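How to Clear Off a Craft Table and Sort Out Your Bins

By Thierry Marchal
August

I finally got my work table back this month and I am so pleased about it! If you make things at home (paper lanterns, seed pots, dog coats, whatever it is), you know how a table fills up. Mine had been under a layer of offcuts since autumn, and I'd been eating my lunch standing up. Clearing it took an afternoon, with a long tea break in the middle, and the routine I landed on has kept it tidy ever since.

What you'll need: a tall bin, a few clear bags to fit it, a roll of painter's tape, a soft cloth, a bowl of warm water with a drop of dish soap, and somewhere to put the things you want to keep. I use a biscuit tin.

Step 1: Take everything off

Everything! Not into piles at the other end of the table - right off it, onto the floor or the bed. I know it feels like making more mess, but you can't wipe around a heap of ribbon. Start at the corner furthest from the door and work toward yourself.

Have a proper look at the surface once you can see it. Tilt your head so the light comes across the grain and any dried glue will show up straight away. Don't go at it with a knife. Lay a warm damp cloth over it for a few minutes and then push it off with an old plastic card. 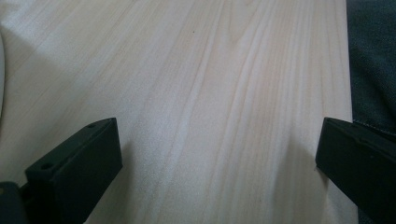 Pale grain and one tiny dark speck near the top.

Step 2: Wipe with the grain

Wring the cloth out until it hardly drips. Go along the grain in long strokes, then follow with a dry cloth before the water has a chance to sit. I picked up this habit years ago when I helped out at the Nevmont craft hall, where they had lovely old benches and a very firm sign about puddles. On a light-coloured top you'll see every crumb, and I've come to like that. It's strangely satisfying.

For pencil marks, try a white eraser first. For ink, a dab of rubbing alcohol on a cotton bud, and test it somewhere out of sight before you do the middle of the table.

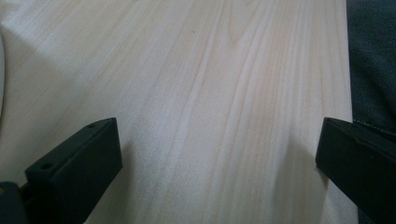
Then leave it alone for a bit! Put the kettle on. A table that's even slightly damp will grab hold of paper, and if you've ever peeled a favourite pattern off a bench in strips you'll understand why I'm fussy about this.

Step 3: Line the bin so the bag stays put

Slumping bags used to drive me up the wall. You drop in one heavy thing and the whole bag goes down after it, and then you're fishing around with your sleeve rolled up. The cure is to fold plenty of bag over the outside and fasten it there. Open the bag right up first, push it down into the corners with your fist so there's no air trapped underneath, then turn the edge out and down. If your bin has a separate rim, pop that on top to clamp the plastic. After that I like a strip of tape around the outside as well, pressed down over the folded part. Paper tape is easiest to peel when you change the bag, but use whatever colour and kind you've got in the drawer.

Put the bin up on the table while you do this if your back complains. Mine does. 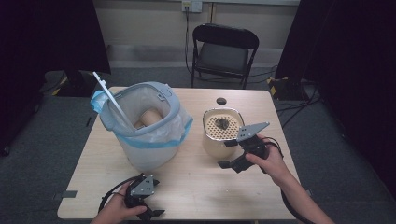 Sorting goes much faster with two containers than with one. Rubbish goes in the lined bin, and anything crumbly or fiddly goes in a second, shorter one with a strainer over the top, so the small stuff drops through and the lumps stay where you can get at them. The round beige one beside the white bin has that kind of insert, with a dark grey lump sitting in the middle of it, ready to be lifted out. Give the strainer a gentle shake every so often and don't let it pile up.

Step 4: Deal with the long, awkward bits

Rods, dowels, wrapping tubes - these are what tip a light bin over. Snap or cut them if you can, and lay short tubes flat at the bottom where they'll add a little weight. If something is too long to cut, stand it toward the back so you aren't poked in the ribs each time you lean in. The long white stick slants up and out to the back left, well out of reach of your elbow when you're working from the front, and the cardboard tube lies down in the bottom of the bag. Keep your cloth over the corner of the bin too, so it's there for the next spill.

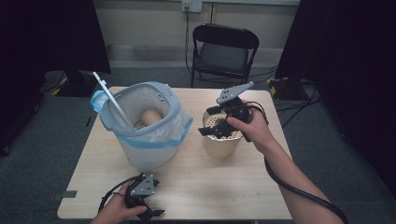 Step 5: Set yourself up for next time

Give each container a spot and keep it there. I'm right-handed, so I do most of my sorting on that side, with the tall bin on the left and the mesh-topped container to the right of it. Swap them if you're a lefty! Leave a clear strip along the front edge for your hands, and park your chair out of the way while you sort, because it's much easier to do standing. Over by the wall is good.

Change the bag when it's two-thirds full. Any more and the folded edge starts to pull, and you'll have to do the tape again. Tip out whatever has gone through the strainer at the same time and rinse the mesh under the tap, from the back.

I do a five-minute version of all this before supper now: cloth, bin, strainer, done. Next month I'm tackling the button drawers, so if you have a good system for those, please send it my way.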